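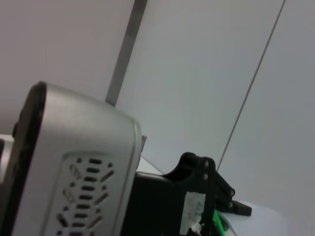 Frequently asked questions about our car prints

How do I order a print of my own car?
Write to us with two or three photographs of the car, taken in daylight, and tell us the model and the year. Etelka Illés, who makes the drawings, will answer you herself. Please be patient if she asks many questions. She wants to know if the mirrors are original, which wheels were on the car when it raced, and so on.

My car does not exist any more. Can you still draw it?
Yes, we do this often. Old family photographs are a good help, also when they are small or a little damaged. For racing cars we look in programmes and club magazines. If we cannot find the colour of the car, we will tell you before we start and you can decide.

What sizes do you offer?
There are two. The small print is made on A3 paper and the large one on A2. We do not make posters, and we do not print on canvas.

Are the prints limited?
The Lurkari hill climb series is limited to 598 prints of each drawing, signed and numbered in pencil. From the Tillunura series we made only 146, and it is sold out. Prints of private cars have no number, because they are made for one customer.

I found a mistake in one of your drawings. What should I do?
Please tell us! We are always glad to correct it. In February a reader informed us that the Mac Suibhne coupé had its fuel cap on the wrong side, and he was right. The drawing is now changed, and everybody who bought the old version could exchange it without paying.

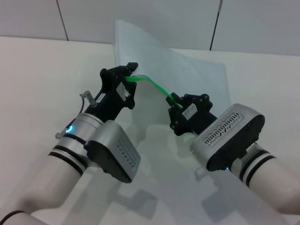
How long must I wait?
A print from one of the series leaves us within four working days. A new drawing takes eight weeks from the day we have all the photographs. Before Christmas it can be longer, so it is better to write to us in early autumn.

Can I see the drawing before it is printed?
You will receive a pencil sketch by email, and later the coloured version. At the sketch stage you can ask for changes as often as you need. After the colour is done we can change only small things, for example a race number or the text on a door.

Who writes the stories which come with the prints?
Cormac Buckley writes them. He has followed club racing since he was a schoolboy and he talks with the drivers or their families when it is possible. The text is one page and it is included in the price.

May I use the drawing on my website or on club shirts?
On your own website, yes, with the name of the artist beside it. For shirts, mugs and other things which are sold, please ask us first.

Can I collect my print in person?
You can collect it at our studio in Vudavgate, but please write to us before you come. We are often away at race meetings in the summer.

Last updated: Feb 17, 2018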